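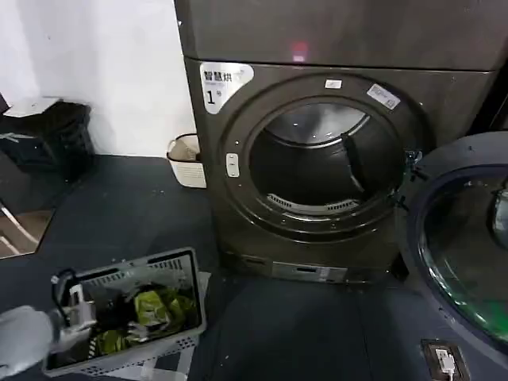
I make the Jamex, a pair of handheld teaching grips for getting a two-armed robot to copy what you do, and I sell it from a unit in Irnerthorpe. You hold one grip in each hand, squeeze to close the fingers, move your wrists the way you want the robot's wrists to go, and every bit of it gets recorded. Laundry is the job I get asked about more than any other, so it's the one I've done the most teaching on. A dryer with its door wide open and a basket of clothes on the floor beside it sounds like an easy afternoon (I thought so too!) until you try bringing the fingers down over the rim of the basket without catching it on the way. You want to be coming in from above with the fingers angled down towards the clothes, and a wrist that's a touch too flat will clout the plastic every time.

What you get in the box

Two grips, left and right, with the finger triggers already set. One base station. A foot pedal, which I'll come to. Mains lead, a long data lead and a short one, and a printed setup sheet that I've rewritten more often than I'd like. The software is a download and there's no yearly fee for it. You need your own robot and your own computer, and if you're not sure whether your arms will talk to the base station, send me the make and model before you order and I'll tell you straight.

How it feels to use

The triggers push back. It isn't true touch, more of a firm nudge that gets stronger as the motors work harder, but it makes a huge difference with cloth. With my first version (the Toltby, a few of you still have one) the trigger was just a spring, and I kept closing on a sleeve and coming up with half the basket. Now I can usually feel that I've taken too much and let a bit go before I lift.

The pedal is my favourite part. Press it and the robot stops following you, so you can put your elbows back somewhere comfortable, then let it up and carry on from where you were. Reaching down to a basket and then across to a drum opening is a long way for a human shoulder, and without the pedal you end up standing like a flamingo. Double tap it to mark the take as a bad one. Use this a lot! I bin plenty of mine.

There's a scale setting too. At full size your hand moves ten centimetres and so does the gripper. I drop it to half for anything near a door ring or a hinge and put it back up for the big sweeps.

Teaching a laundry job

My advice is to cut it into short pieces and record each one separately: reach and grasp, lift clear of the rim, carry to the opening, let go inside. Move the basket a little between takes, turn it, muddle the clothes up, mix bright things in with dark things. If every take starts from the same spot then the robot learns that spot and very little else. I'd do an hour at most before a cup of tea, my takes get sloppy after that and it shows in the training.

People always ask how many takes they'll need. I can only tell you what I did: my own loading set got to 1,000 before I was happy with it, and the big mixed set that I send out with every kit (loading, unloading, sorting into piles) has 2,928 in it. Start from that one and you'll have a lot less to record yourself.

The Sheikh mount

Sold separately. It's a bracket that holds both grips at waist height when you're not using them, and it saves them from living on the floor where mine used to get kicked.

Ordering

I build in small batches and the next one goes out in June. There are 36 sets in it. The guarantee is 2 years on everything except the trigger pads, which wear, and a spare pair is in the box. Collection from Irnerthorpe is fine if you email first, mornings are best, and you're welcome to have a go on mine while you're here.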